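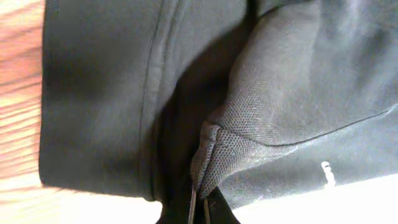

Figure 5-1. Gray garment with two cords, wrist camera view.

5. Folding laundry with the Piris two-arm kit

Read section 4 (Mounting and Calibration) first. If you skipped it, the arms will let you know.

5.1 What to expect

The Piris folds T-shirts. On a good day it folds most of the T-shirts you give it, in the time it takes a person to fold the whole basket and start on someone else's. The Grullgate bench crew ran 649 shirts through the release version, and the median fold took 53 seconds from first grip to last release. Uyên Hà, who timed the runs, folded one shirt by hand for comparison and asked us not to print the result.

We mention this at the start of the section because several early customers bought the kit believing it would do their laundry. It will do one part of one chore, on a table, with you in the house. Getting clothes out of the dryer, turning sleeves right side out and carrying the stack upstairs are all still yours.

5.2 Preparing the table

1. Clear the middle of the table. Mugs count as objects. So do phones.

2. Put unfolded clothes in a loose pile at the back left corner. The pile doesn't have to be tidy, but keep it out from under the left elbow joint.

3. Close the blinds if sunlight lands on the tabletop. A shiny finish will throw glare into the wrist cameras, and the software has been known to plan a very careful grasp of a bright spot.

4. Check that both gripper cables have slack. Swing each arm by hand (power off) through its full travel and watch for a loop that catches on cloth.

5. Power on and wait for the status light on each arm to turn green.

CAUTION: Keep hands, hair, scarves and lanyards out of the work area while the lights are green. The grippers can't tell your cuff from a sleeve and have no strong feelings on the matter.

5.3 Sorting what goes in

The kit ships with three garment profiles: Tee, Towel and Other. Other means the arms will try. Some guidance from the bench:

Plain cotton T-shirts: yes. Start with these and stay with them for a week or so.

Towels: yes, up to bath size. Beach towels hang off the table and the arms follow them.

Athletic wear: sometimes. Mesh and smooth cloth in one garment look like two garments to the wrist cameras, and slippery fabric slides when lifted by one corner.

Anything with a drawstring: tuck the cords in first. A loose cord reads as an edge, and an edge is an invitation. Khoa Quan's advice is to knot them, which also works and is more annoying later.

Jeans: no. The arms can lift them. Folding denim needs a firm press on the crease, and the grippers press about as hard as a polite cough.

Socks: please don't.

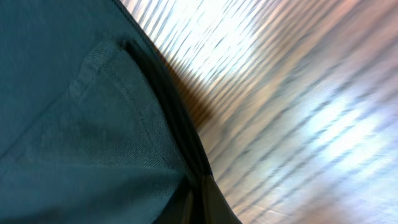 Figure 5-2. Mesh panel and dark binding on teal fabric. The wood alongside is blurred by motion.

5.4 Wrist camera check

Do this once per session, and again after you bump an arm and decide it was probably fine.

1. Open the Views tab and choose Left Wrist, then Right Wrist.

2. Lay a garment flat under the gripper. You should be able to make out the weave and at least one line of stitching while the arm is still.

3. Jog the arm slowly. Some smearing is normal. If the view stays smeared for longer than 2 seconds after the arm stops, clean the lens and check the mount screws.

4. Press Mark Edge. The software draws a line where it believes the cloth ends.

5. Look at the line and form your own opinion. If yours differs, drag the line to the right place and press Keep.

Note: Dark clothes are the hardest. A deep fold in a gray or black garment turns into a black hole on screen, and the edge finder will happily draw its line around the hole. Spread the cloth a little and mark again.

5.5 First fold

1. Choose Tee. Set speed to Low. There is a High setting, and Miklós Somogyi put it there for demonstrations of why there is a Low setting.

2. Lay one shirt in the center of the table with the hem toward the arms. Smooth it with your palm. Yes, this is most of the work. A person would be halfway done by now.

3. Step back and press Start.

4. Both grippers should come down on the hem, one near each lower corner, and close. 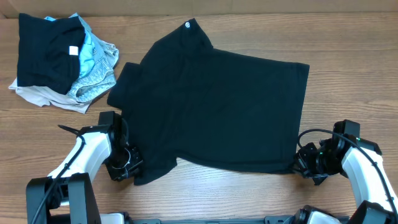 Figure 5-3. Both grippers on the lower edge of a black T-shirt, with other clothes at the back left.

5. Watch the grip before you let the fold go ahead. The arms pause here and wait for you to press Continue. A bit of bunching around the fingers is acceptable. If one gripper has closed on air, press Release and start over from step 2.

6. When the arms have let go and backed off, look over the result. Press Good or Bad. Be truthful; the kit learns from your answers, and owners who press Good out of kindness end up with a robot that makes very confident lumps.

Note: You can turn off the pause in step 5 under Settings, Supervision. We suggest waiting until you have at least 1000 folds logged. Hiếu Hầu turned his off on a Monday and spent that evening picking a hem out of a wrist joint.

5.6 Clearing between garments

The arms don't know where finished laundry goes. You have to tell them, and then you have to stop putting things there.

1. In Zones, draw a box for Incoming and a box for Finished. They must not touch.

2. Leave the space between the arms outside both boxes. The software calls this the Work zone and wants it bare at the start of every cycle.

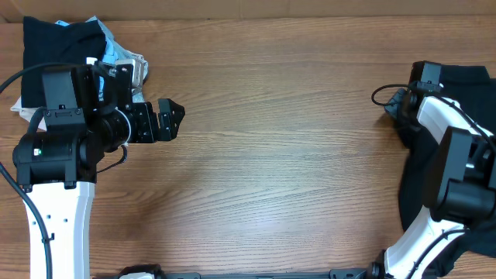

3. Press Clear Table. Each arm checks its own side, and the cycle won't begin while the Work zone shows anything other than tabletop. Crumbs are forgiven. A sock isn't.

4. If cloth has slid under an arm, don't let the arm sort it out. Press Hold, wait for both arms to stop, and pull the cloth free by hand from the table side.

5. Press Resume. If the arm was holding something when you pressed Hold, it is still holding it.

CAUTION: Never reach under a raised arm to save a falling shirt. The shirt is going to the floor, where it has been before.

5.7 When it goes wrong

Arm lifts the shirt, then stands still: the edge finder has lost the hem. Press Release and lay the shirt again.

Fold comes out as a triangle: recalibrate the right wrist (section 4.3).

Both arms reach for the pile: Incoming and Work overlap. Redraw them.

Logo on the shirt gets marked as an edge: turn the shirt face down.

Grip slips more than twice on the same garment: fold it yourself and log it as Skipped. The log has no limit on skips. Gaspard Charpentier reads them when he plans the next release, and he would like you to add the fabric type if the label can still be read.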